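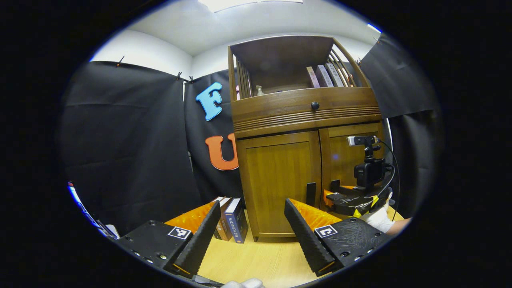

What do you get when you rent a handheld gripper kit instead of buying a robot arm?

You get the hand without the arm. The Fornura kit is a two-finger gripper that a person holds and moves through a task while cameras record it. The recordings are later used to train a robot to do the same task. Jetthorpe, the company that rents it out, also handles the file checking, and that service makes up a large part of what customers pay for.

I spent two weeks with the kit in January, in a spare room with a table and a few pieces of household furniture. I paid the standard rental rate and sent the kit back when I was done.

The box holds two grippers, a calibration board, a charger, a bag of spare finger pads and a short printed manual. Setup on the first day took most of a morning. The grippers paired quickly, but the recording software refused to start until I had updated it, and the update page was hard to find. After that it started every time.

The fingers are black wedges with ridged rubber on the inside faces, and they do a good job on most household things. Books were easy once I learned to tilt them out by the top edge before closing the grip. Round drawer knobs were harder. The fingers want flat sides, and on a smooth knob they tend to slide forward as you pull. I had better luck coming in from slightly above. Upright cabinet handles gave me no trouble at all.

Each finger block carries a square black-and-white marker. The software reads the pair to work out how far open the fingers are, so both have to stay in view and stay clean. I put a thumb over one of them more often than I would like to admit, and the software flagged every clip where I did. The lens is very wide, and it takes in the ceiling lights along with everything on the table. Jetthorpe suggests plain dark curtains behind the work area and white gloves for the operator. The curtains made a clear difference to my rejection rate. I couldn't tell whether the gloves did.

Weight is the main complaint. One gripper is fine for ten minutes and tiring after forty. Tuulikki Vainio, who trains new customers for Jetthorpe, told me to rest my elbows on the table between takes and to stop at the first sign of a sore wrist. "People slow down when they're tired, and then the robot learns to be slow," she said. She also told me to stop correcting small mistakes on camera. If a book slips, the advice is to finish the motion, reset and record another one.

The rental plan I chose covers 300 clips, which are uploaded and checked by Jetthorpe's staff. Of my first batch, 139 came back as usable. That sounds low, and it was a bit discouraging to read. Most of the rejected clips had a covered marker or a start that was cut too early. The report listed the reason next to each file, and the second batch went much better. Replies took one working day, except once when it took three.

I also tried the Grultance kit for comparison. It is lighter and the trigger is smoother, but there is no checking service, and you find out about bad clips when you sort them yourself. Its finger pads are softer too. They hold glass well and wear out faster. For a lab with its own software people, Grultance may be the better choice. A small team with no one to spare will probably be happier with Fornura.

A few smaller points. The cable exits on the side where a right-handed user's wrist wants to be. The carrying case is excellent. The spare pads are a tight fit, and the manual's drawing of how to seat them is wrong – push from the tip end, not the base. Jetthorpe says a corrected page is on the way.

The kit can be rented by the week or by the month, and the clip checking can be added later if you start without it. A mounting plate for the Laitinen arm is sold separately. I didn't have an arm to test it on. Orders placed after 05/01/2025 ship with the newer trigger spring, and owners of older kits can request one through the support page.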